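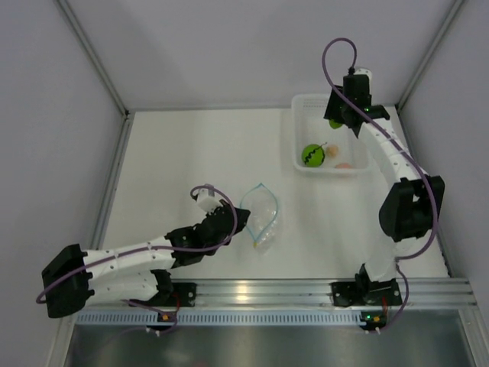

Members are asked to agree one basket for the small-parts benches at Parnon before the July order. The present proposal is white plastic throughout, as on the bench with the white work surface, so that replacements will match.

O_Fashola
I support white. It wipes clean.

hnwankwo
I must disagree. White parts are easily missed in a white basket. Grey would be preferable.

O_Fashola
A liner would address that at less expense.

S. Obradović
Liners were tried on 3 benches and withdrawn. I second grey.

hnwankwo
Noted. Kindly record two in favour of grey.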